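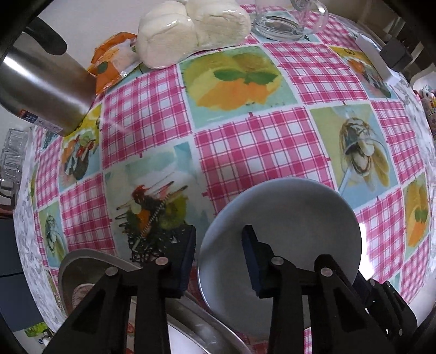

What happens to the people in a kitchen when part of the work goes to a machine? Mostly they keep their jobs and lose some of their tasks, and the day gets put together differently around what is left.

Speaker notes, Dwynwen Harries
Session: Automation in small food workplaces

Opening

Say who I am. Nine years in the kitchen at Norneck, the last three running the prep side. I am not an engineer. I can talk about rosters, breaks and sore wrists.

Norneck makes packed breakfasts and lunches for offices in Widuvdale. We had 20 people on prep when the first arm came in. We have 20 now, but only a few of them do what they did then.

Ask the room: who has a machine at work that was bought without anyone asking you? Wait for hands.

What kitchen work looks like to a machine

Point at the table on the screen. Bowl, pan, steel vessel, bread in plastic wrap, a glass mug. Any of us could clear that and talk about the football at the same time.

For a gripper every one of those is a separate problem. Clear glass is hard to see. Wrap shines and changes shape when you touch it. A printed cloth with pictures of fruit on it gives the vision system a lot to sort out before it gets to the real food.

So the jobs that went first at Norneck were the dull, regular ones. Same tub, same lid, same spot on the belt. Table work and anything soft or wrapped stayed with us.

(If short of time, skip to the shift section.)

What changed in the shift

Start moved from 5 a.m. to 6. Everybody liked that. The early hour used to be lidding and stacking, and the machine does it now.

Breaks got harder. Before, a whole line stopped together. Now the machine keeps going and someone has to stay near it, so people eat in turns. It took us until July to fix the rota and I still get complaints.

Talking dropped off. Lidding was boring, but you did it across from somebody. People told me they missed that more than they expected to.

Lifting is down. Almost 30 crates a shift per person used to go by hand from bench to rack. I won't give a figure for today because it depends on the order.

What changed in the jobs

Two new roles. One is the minder, who clears jams and restarts. The other we call the teacher, who shows the system how a thing should be picked up by doing it by hand with a gripper tool, over and over. Purnia, the firm we bought from, sends its own people for the first week and then it is up to us.

The teachers turned out to be the older staff. They know how hard you can squeeze a roll. At first there was no extra pay for it. There is now, and it should have been there from the start. Say this slowly.

The machine is called James. The night crew named it. Managers worried about that, I didn't.

What I would ask for

Before it arrives: get the task list in writing. Which tasks go, which stay, who decides when that changes.

In the first month: one person on each shift with the power to switch it off, no questions asked afterwards.

After that: look at the rota again. The first one will be wrong.

On recordings: if staff are being recorded while they work, they should know what is kept and for how long. We had to ask three times.

Questions that usually come up

Did anyone leave? Yes, two people. One for a better job, one who did not want to mind a machine.

Is it faster? On lids, yes. On the whole order, a little.

Would I go back? No – but I would do the first half year differently.

Leave the slide with the contact details up while people pack their bags.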